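# About Bullgate Evening School

Bullgate Evening School teaches languages to adults in Bristhorpe. We run classes in term time, in the evenings and at lunchtime, in the old wool office on Bullgate. 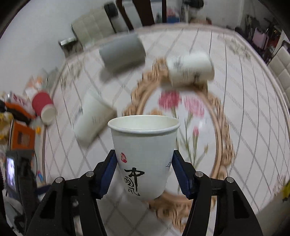 Most of our students have jobs, children or both, so the timetable is built round that. Evening classes start at 6.30 and finish at 8.15. Lunchtime classes are shorter and are mainly for people who work in the town centre.

## How we started

The school was set up by Rajkumari Yadav, who had been teaching Hindi and English from her front room in Bristhorpe. When the group grew too big for the room she rented the first floor on Bullgate, which at that time had one working radiator and a door that had to be lifted to close. Reijo Hämäläinen joined the following year to teach Finnish and Swedish. He still does, and he also looks after the timetable and the website.

The ground floor became free when the printers moved out, and we took that on as well. There are now two classrooms downstairs, and upstairs a third classroom, the office and the library. The street door has been replaced.

## What we teach

Our regular languages are Mandarin, Hindi, Finnish, Swedish, Spanish, Polish and English for speakers of other languages. Lithuanian runs when there are enough people for it. We have taught Welsh and Portuguese in the past and would do so again if we found the right teacher.

Each language has a beginners' class starting in October. If you already know some of the language, you can join a higher class at the start of any term after a short chat with the teacher. There is no written placement test.

We don't prepare people for exams as a matter of course. Some students do go on to sit them, and teachers will look over past papers if asked in good time.

## Class sizes and fees

We stop taking names for a class when it reaches the limit shown on the timetable. After that there is a waiting list, and places do come up in the first fortnight.

A term's fee is £60 for a lunchtime class. Evening fees vary with the length of the course and are listed on the fees page. Course books are extra. Second-hand copies are sold from the shelf outside the office for £2 each, and you are welcome to leave yours there when you have finished with it.

If the fee is a problem, speak to Rajkumari. Payment can be spread over the term.

## The library

The library has 3,511 books, nearly all of them given to us. A large part came from the Adomaitis family, who ran a bookshop in the town for many years and passed on their foreign-language stock when it closed. That is where most of our Lithuanian and Polish novels come from. Children's books are on the low shelves by the window and are good for beginners of any age.

Students may borrow for four weeks. Former students can use the library too, but please bring the books back.

## Finding us

We are at the lower end of Bullgate, between the chemist and the shoe repairer. The 722 bus stops at the top of the street. There is no parking outside, though the car park behind the market is free after 6 pm.

The ground floor has level access and an accessible toilet. The upstairs rooms are reached by stairs only. If you can't manage stairs, tell us when you book and we will put your class on the ground floor.

## Getting in touch

The office is open in term time from 11 am to 2 pm and again from 5.30 pm until classes begin. Outside those hours, leave a message on the answerphone or put a note through the door. We reply more slowly in August.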